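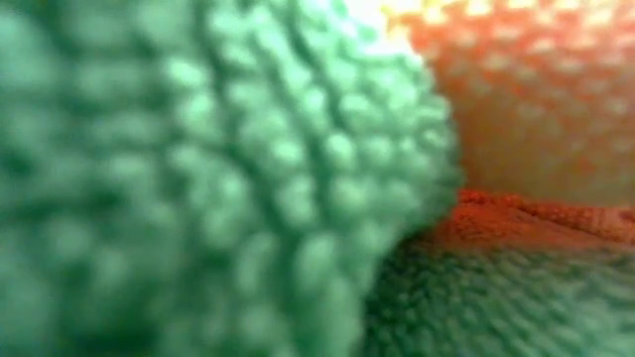 January, a little after four in the afternoon, and I want to get this down before I head home, because the chore list came up again over coffee and I promised Vibeke I would write out my side of it. Her question was a fair one: can the Pilia cell put away a load of household knits yet, yes or no? My answer is still "some of it, some of the time," and I know how unsatisfying that is to hear after a whole winter of work. The trouble starts with knit on knit. Take the mint green piece bulging up so close that its stitches look like pebbles, with the coral orange standing behind it and more green lying down below. The colors do us a big favor there, and any segmentation worth its salt ought to split orange from green. But green against green, with just a dark crevice between the near piece and the surface behind it, is where I start to sweat. Is that gap a boundary between two things, or a fold in one? I had to think about it myself, and I have been folding sweaters for longer than Mirker has been in business!

Numbers so far, for whoever picks this up after me. We are at 705 grasp attempts on the knit set since we changed the finger pads. I pulled 56 of the failures and went through them one at a time with a pot of tea (it took most of the morning, and I don't regret it). In 22 of those the planner chose a crease in the middle of a piece and treated it as an edge, so the fingers closed on a pinch of the middle and the rest came along in a lump. The others are a mixed bag - slips, double picks, a few where the arm simply timed out and I have no good story for why.

Jytte thinks we should stop asking for edges at all. Her idea is to grab anything, lift it, let it hang, and then look for the hem once gravity has done the sorting. I like it more than I let on at the meeting. It is how my mother did it with the washing, come to think of it: up by whatever came to hand, a good shake, and then find the shoulders. Chunky knits hang heavy, though, and they stretch, and I worry about what 2 or 3 regrasps will do to a sleeve. A person feels the weight starting to pull and shifts their hands without thinking. Our wrist sensor feels it too, but so far we do nothing clever with what it tells us.

Glare is the other item on my list. Where the green and orange come together at the top, the stitches wash out nearly to white, and anything that leans on texture has very little to go on. Vibeke wants to try a diffuser over the lamp. I would sooner move the lamp altogether, but the diffuser is cheap and she has already found one in the Bisgaard cupboard, so we try hers first.

So, can it do the chore? Flat towels, yes, and I would let it do mine at home. Thin shirts, mostly, if you are patient. Thick knits in a heap, no, and I would put my name to that no for the present.

To do: rerun the crease cases with Jytte's lift-and-hang on the Kusalex arm, slow speed. Fit diffuser. Ask Vibeke where she put the old finger pads, I want to compare the slips. Label more green-on-green pairs, by hand I'm afraid, and bring biscuits for whoever gets roped in.

2 comments
Share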